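4.3. Configuración del módulo de percepción en escenas simuladas

El presente apartado establece el procedimiento para configurar el módulo de percepción Skoso cuando el sistema trabaja con la cámara de muñeca virtual del simulador Plenia. Se aplica a las instalaciones que ya disponen del controlador Irnar operativo y que hayan superado la verificación descrita en el apartado 4.2. La configuración de cámaras fijas se trata por separado en el apartado 4.5.

Requisitos previos

El operador deberá disponer de permisos de edición sobre el perfil de la celda. El servicio de planificación Arruda deberá encontrarse detenido durante los pasos 1 a 6. La modificación de parámetros de percepción con el planificador activo puede dar lugar a trayectorias calculadas sobre un mapa de ocupación obsoleto.

Procedimiento

1. Abra el perfil de la celda y seleccione la pestaña Percepción. Compruebe que el campo Origen de imagen indica «Simulado».

2. Asigne el puerto 3204 al flujo de imagen de color y el puerto 3871 al flujo de profundidad. Ambos flujos deben compartir la misma base de tiempos. Si el simulador se ejecuta en otro equipo, introduzca además su dirección en el campo Servidor.

3. Cargue el modelo geométrico de la pinza. Skoso utiliza este modelo para generar la máscara propia, es decir, la región de la imagen que corresponde a los dedos y que debe excluirse de la segmentación.

4. Pulse Generar máscara propia. Abra y cierre la pinza por completo desde el panel manual y confirme que la máscara acompaña el movimiento de ambos dedos en todo el recorrido.

Nota: si la máscara se desplaza respecto de los dedos, la transformación entre la muñeca y la cámara no es correcta. Repita el apartado 4.2 antes de continuar. No se debe compensar el desplazamiento aumentando el margen de la máscara.

5. Defina la distancia mínima válida de profundidad. El valor predeterminado es de 375 milésimas de la distancia nominal de trabajo y resulta adecuado para la mayoría de las escenas de mesa.

6. En el campo Tratamiento de oclusiones, seleccione una de las opciones siguientes:

Estricto. Los objetos ocultos en parte se conservan en el mapa como obstáculos, pero no se ofrecen como candidatos de agarre.
Extendido. Los objetos ocultos en parte se ofrecen como candidatos cuando la superficie visible alcanza el umbral de confianza.
Desactivado. Opción reservada a tareas de diagnóstico.

Se recomienda el modo Estricto durante la puesta en servicio.

7. Inicie Arruda y solicite una planificación de prueba sin ejecución. El registro deberá mostrar el identificador del objetivo, la pose de aproximación y la lista de obstáculos considerados.

8. Guarde el perfil. El sistema asigna un número de revisión que deberá anotarse en la ficha de la celda.

Precaución: un objeto voluminoso situado cerca de la cámara puede ocupar una parte considerable de la imagen y ocultar otros elementos. En estas condiciones, el espacio no observado debe tratarse siempre como ocupado. Verifique que la casilla Espacio desconocido transitable permanezca desmarcada.

Comprobación de la segmentación

Una vez guardado el perfil, el operador revisará el resultado sobre un fotograma detenido. Cada objeto deberá recibir una sola etiqueta. Los bordes escalonados que produce el sombreado del simulador pueden provocar que una misma superficie se divida en dos regiones. En tal caso, aumente un punto el parámetro Fusión de regiones y repita la comprobación. Las sombras proyectadas sobre la mesa no deberán figurar como objetos.

Si el objetivo se encuentra entre los dedos de la pinza, compruebe además que la máscara propia no invada su contorno. Un recorte del contorno altera el centro de agarre estimado y puede ocasionar el rechazo de la planificación con el código 1587.

Respuesta ante el código 1587

Este código indica que el objetivo no conserva superficie suficiente para calcular un par de contactos. Reduzca el margen de la máscara propia al valor inmediatamente inferior y solicite una nueva planificación. Si el código persiste, retire la pinza a la pose de observación y adquiera una vista adicional. Las incidencias que no se resuelvan por este medio se comunicarán a Gheorghița Furtună, responsable del soporte de percepción, adjuntando el registro de Arruda y el número de revisión del perfil.

Vista de la cámara de muñeca con un sombrero en primer término, una mascarilla gris sobre la superficie de madera y un objeto marrón oscuro entre los dedos de la pinza: 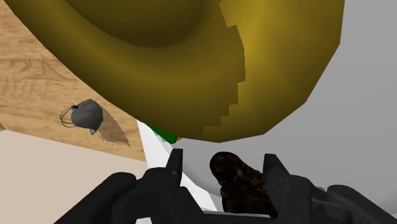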